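A Note on the Stilterholm Gripper Fault

In September, during the utensil handling trials at Stilterholm, one of our two-finger grippers failed to hold an object it had been handling without difficulty for most of the month. I record the matter here for colleagues who maintain similar tools.

The log showed 749 completed grasps before the first slip. Over the next 17 attempts there were seven more. Sandamali Marikar, who was supervising the bench, stopped the trial at once and disconnected power to the arm. I consider this the correct decision.

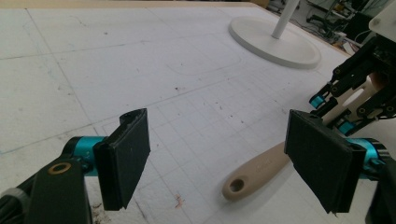

Our first suspicion fell on the control software, which had been updated to the Andero release that same morning. The earlier version was restored and the slips continued. Attention then turned to the finger pads. A smooth, slightly glossy handle, such as the cream one on the bench, gives a pad very little to hold, and any loss of grip at the contact face shows itself there first. The lower edge of the right pad is slightly frayed. We had recorded this wear at an earlier inspection and classed it as cosmetic. That classification was mine, and it was wrong.

When fresh pads were fitted to the Ko test jig, the slips ceased. When the old pads were put back, they returned within seven grasps. I regard the cause as established for this tool, although the rate of wear remains unexplained.

There was also a safety matter. After each slip the controller closed the fingers further in search of the missing object, and it did so without a pause. A person reaching in to recover a dropped utensil could have been pinched. No one was hurt.
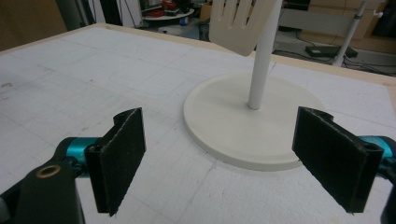
Measures now in force

Pads are replaced at the first sign of fraying. The pad faces are inspected at the start of every session, and the result is entered in the Sarora log with the initials of the inspector.

After a lost grasp, the fingers must open fully and wait for an operator to confirm before moving again. Hands stay outside the work area until power is off – this applies to supervisors as well.

The worn pads have been kept and labeled. I would be grateful to hear from any group that has measured pad wear on smooth handles.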